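Raltumdale Chess Club forum > Club matters > Touch move in the evening league

bzamani wrote:
Can we settle the business from board three last night? Two minutes left on my clock, I brush the top of my bishop with my sleeve while reaching for the knight, and my opponent from Telley stops the clock and announces "bishop". I moved the bishop. I lost the bishop. I then lost everything else, which I accept was my own work.

Parvaneh_F wrote:
A sleeve isn't a touch. It has to be deliberate. You should have said so before moving it, and by playing the bishop you agreed with him.

bzamani wrote:
I was being polite.

Parvaneh_F wrote:
Well, it cost you a piece.

telleyrook wrote:
I was on board two and it didn't look like a sleeve to me. It looked like two fingers and a change of heart. Our man was quite right to speak up.

homak wrote:
From board two you had a view of the back of Behrouz's head, same as the rest of us.

telleyrook wrote:
It's an expressive head.

Afshin S wrote:
Captain's hat on. No claim was made at the time, the scoresheet is signed, the result stands. 2½–1½ to Telley. I'm not writing to the league over a sleeve. What I would like is for everyone to read the rules before the Mohammadi Cup in March, particularly the bit about saying "I adjust" BEFORE you start tidying your pawns and not halfway along the rank.

parisa.h wrote:
Agree with Afshin on the result, disagree on the cup. If we're playing 30 minutes each with no arbiter in the room, somebody needs to be able to rule on the spot. Last year we had a ten-minute argument about a king that may or may not have been castled with both hands. I'd happily do it if I'm not playing.

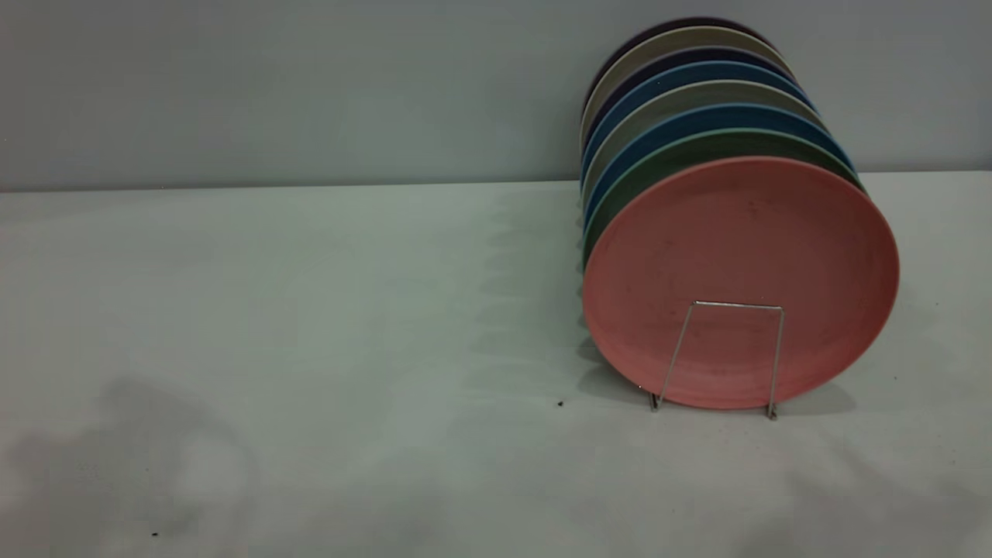 And before Afshin says it, yes, I know I'm our only player rated over 500 points above the Cludeo bottom board, but you can't have me on board four and refereeing board one.

Afshin S wrote:
I can if you walk quickly.

Parvaneh_F wrote:
Ask Telley to lend us someone. They obviously have good eyesight.

telleyrook wrote:
Happy to help. Short sleeves please.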